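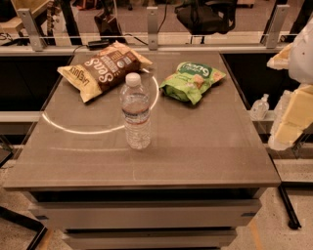
Trallorau puts its gripper care routine out in the open

I'm Anisa Pillai, I look after the snack table arm at Trallorau, and this September we're sharing our whole setup routine with anyone who wants it! I wipe the finger pads, check the wrist, then run 60 practice reaches with two snack bags and a water bottle on the table. If the arm drifts (it happens), I redo the zero point, and that takes me 13 minutes on a good morning.
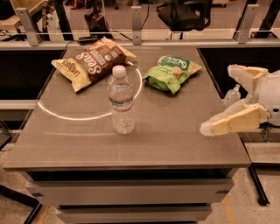 The gripper beside the table, with the water bottle and both snack bags set out.

Want the checklist? Ask for Sekar Lau at Trallorau.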